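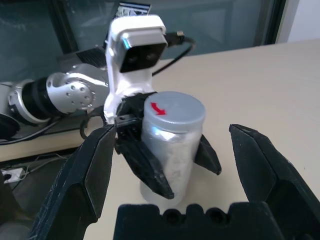
Canister with grey rounded lid; red arrow on the lid.

Kollton dry goods canisters

Kollton canisters are for storing flour, rice, pulses and sugar in home and small café kitchens. They are supplied singly or in a case of six.

Height with lid: 173 mm
Case quantity: 6
Order code: 3400

Wash by hand before first use. Dry the seal fully before refitting — trapped water will cause flour to cake. Do not use in a microwave or freezer. Replacement seals are sold separately in packs of 20.

Orders placed before noon are sent the same day from our Barthorpe warehouse. Collection is available from the Numilton trade counter.

Page last updated Thu 22 November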